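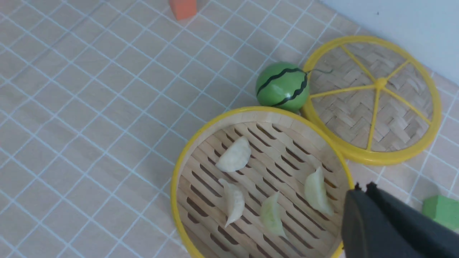

Issue 15, page 2

Zyanya Espinoza has run the evening cookery class at Mernside for two winters, and she still writes the shopping list by hand. We met in February, in the hall kitchen, while she was putting out chopping boards.

She grew up above her uncle's bakery, Beltrán, and expected to work there. "I did it for a while," she says. "The early starts finished me off. I like bread but I don't like four in the morning."

The class began after a neighbour, Rutilio Pacheco, asked her to show him how to make a soup. He brought his sister the next week. Now there is a waiting list, and a second group starts after Easter.

Dumplings are the most popular session. Espinoza teaches a plain flour and water dough, rested under a cloth, and lets people fill it as they like - cabbage and pork, mushroom, leek. "They all worry about the pleats," she says. "I tell them to press the edge shut and get on with it. If it's sealed, it will cook."

Pacheco still comes, and does most of the washing up. "I can make six dinners now," he says. "Before, it was toast."

She has been asked to write a book and has said no so far. The recipes are on loose sheets in a folder, some of them with no quantities. "I'd have to weigh everything," she says. "Maybe next year."

Classes start at 1805, to suit the bus. Bring an apron and a box with a lid.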